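Cusance, ma nouvelle cantine du soir

Trois visites en un mois, il fallait bien que je finisse par vous en parler ! Cusance, c'est une brasserie de quartier comme je n'en espérais plus : des banquettes un peu râpées, une ardoise courte, et une salle qui se remplit dès l'ouverture. J'y suis allée la première fois avec Ruoxi Xiao, qui voulait juste une soupe. Nous sommes ressorties trois heures plus tard. 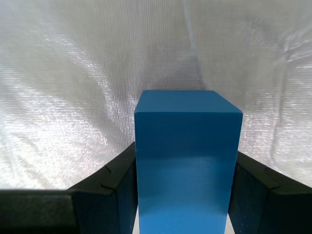
La terrine de lapin, d'abord. Elle arrive en tranche épaisse, avec des cornichons et un pain de seigle tiède dont j'ai redemandé deux fois (pardon). Les arêtes sont nettes comme celles du bloc bleu de la photo, et pourtant ça fond dès qu'on y met le couteau. Le chef, Zixuan Lu, la laisse reposer une nuit entière avec un trait de vin jaune — on le sent à peine, juste à la fin, et c'est merveilleux.

Côté plats, j'ai un faible pour la joue de bœuf aux carottes. Ruoxi ne jure que par le lieu au beurre blanc, et nous avons fini par échanger nos assiettes. Comptez 21 euros le plat, légumes compris.

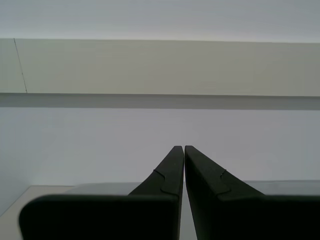 Deux doigts noirs, presque pointe contre pointe.

Et les bières ! La carte en propose 61, dont la Vimoleck, une blonde amère et très sèche que je n'avais jamais croisée ailleurs. Demandez conseil au comptoir, on vous fera goûter avant de choisir.

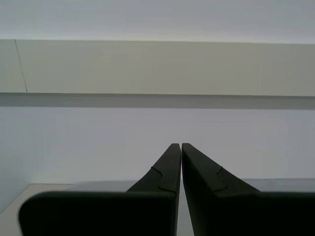

Pour le dessert, gardez de la place, vraiment. La tarte aux noix est servie à peine sortie du four, avec une crème crue à tomber. Il n'en restait qu'une part le dernier soir, et nos deux fourchettes se sont rapprochées comme les pointes sombres de la photo, presque à se toucher. Ruoxi a gagné. J'ai pris le riz au lait, et je ne regrette rien : caramel bien poussé, grains encore fermes, un bonheur.

Pensez à réserver, surtout à deux, les petites tables partent vite.
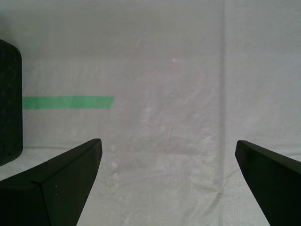

Infos pratiques

Cusance, ouvert le soir, fermeture annuelle en janvier
Bus 253, arrêt Gunawardena
Formule entrée et plat à l'ardoise, chiens acceptés en salle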